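About us

Leda is a small lab-slash-company in Platham working on one question: how does a robot hand decide where to close on something round? Cans, jars, tubes, canisters lying on their side. Sounds narrow. Is narrow. We like it that way.

Updated Apr 2, 2023. The old page still said we were "launching soon", sorry, fixed.

What we do

We collect grasps done by people holding the gripper themselves, then train on those. Same fingers on the hand-held tool as on the arm, so the view from the wrist matches. No teleop rig, no joystick. Someone picks the tool up and does the task at a table, usually in an ordinary home. Then we throw out the bad takes and train on the rest.

The method has a name, Dobre. Short version:

Collect at real tables, with real tablecloths and whatever is already in the room. Don't tidy.
Mark the moment the fingers commit. Not the lift, the commit. More on this below.
Train a small model to predict that moment and the closing line, from the wrist view only.
Run on the arm. Log every miss.

Why the commit matters: a cylinder on its side rolls. If one finger touches early the thing is already moving and the plan is out of date. Our first models learned beautiful lifts and terrible approaches. Marking the commit by hand was dull work, took all of July, and did more for us than any change to the network. We tried doing it automatically from finger speed. Went badly, people slow down for all kinds of reasons. Back to marking by hand.

Results so far

The current set, Cunham, has 1,253 usable takes. We had wanted 1,000 before training anything serious, so ok there. Held back 188 for testing, from tables the model never saw in training.

On those, the predicted closing line is good enough to use in most takes. Where it fails:

Shiny black surfaces. Reflections pull the line sideways.
Clear plastic with something colored inside. The model goes for the contents and forgets the wall.
Two cylinders close together. It splits the difference and aims at the gap, which is no use to anyone.
Patterned cloth. Less of a problem than we expected, but small dots still fool the depth guess when the fingers are very low.

The third one is what we are working on now. Current idea is to make the model pick a target first and only then predict a line. Early numbers look better but we've been burned by early numbers so they are not going on this page yet.

How we work

Small team, one long bench, one arm that works and one that is mostly parts. Everyone collects, including whoever does the accounts. If you haven't held the tool for an afternoon you will write the wrong code, we've seen it (we've done it). Takes get checked by a different person than the one who recorded them. Disagreements go on the whiteboard and stay there untill settled, some have been there a while.

We publish the marking guide and the failure list along with the results. Data goes out when the homes it came from have said yes in writing. Slow, but that's the deal.

Work with us

We take visiting students, up to 2 at a time. No need for a robotics background, patience is better. We also lend the marking guide to other labs and would realy like to hear where it breaks. Write to the office in Platham, we answer, maybe not the same day.

Cylinders on dotted cloth: 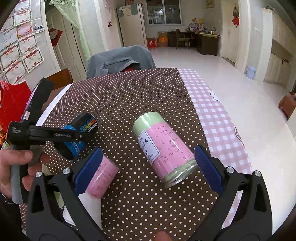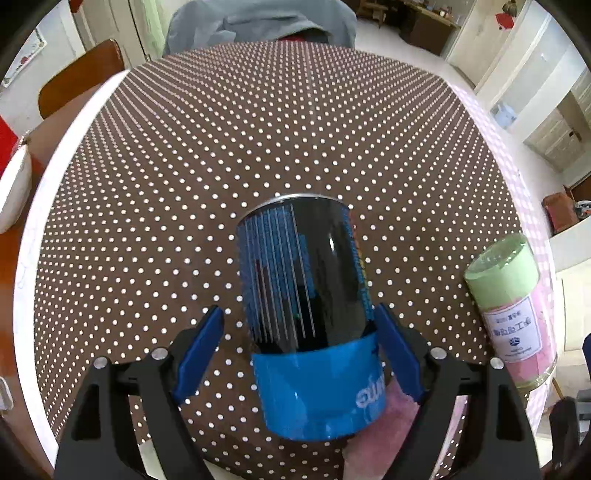
One lab that borrowed the guide wrote back that the commit rule held up fine on cans and jars but fell apart on soft tubes, where two of their markers almost never agreed on the moment. Their view was that for anything squeezable you need a start and an end, a single point won't do it, and that we should say so on page one of the guide before someone else loses a week. They also asked for the takes we threw out, because their own model had learned more from near misses than from clean grasps.

Fair on both. Tubes go in the next version. The thrown-out takes we still have to sort.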